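Thursday, January 14, 2021

Liam swears by the new sheets. Sixty pounds' worth of bedding from Rafferty, and according to him they never need ironing and stay put all night. I had my doubts when he opened the packet and I have them still. I made up the wide bed this morning, pulled the sheet tight at every corner the way the leaflet says, and went over it with the flat of my hand. Ten minutes later it looked much as my old ones do.

The colour is called something like meadow mist. It's a pale green with cream in it, and I'd have called it old celery. So-yul likes it, but she liked the curtains too, and those went back in five days.

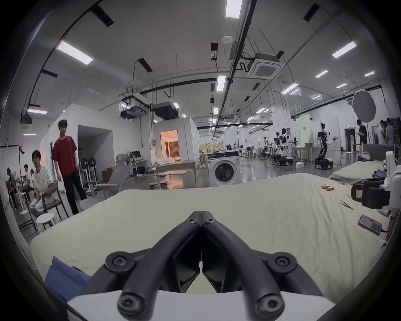

The wide bed with the pale sheet on. Wrinkles on the right, as I said.

Why does everything end up on a bed the moment it's made? A phone, tweezers, bits and pieces. I've asked for a tray. Liam says a tray will only get moved on to the bed as well, and he may have a point – I didn't tell him so.

The other bed has the sage sheet and the grey headboard, and I prefer it, though the purple cloth was lying on it in a heap and I wasn't going to be the one to fold it. Somebody has to leave things alone for once.

Liam wants a second set in February. I said we'd see how this one washes first. The leaflet promises no shrinking at 60 degrees. I'll believe that when the corners still reach.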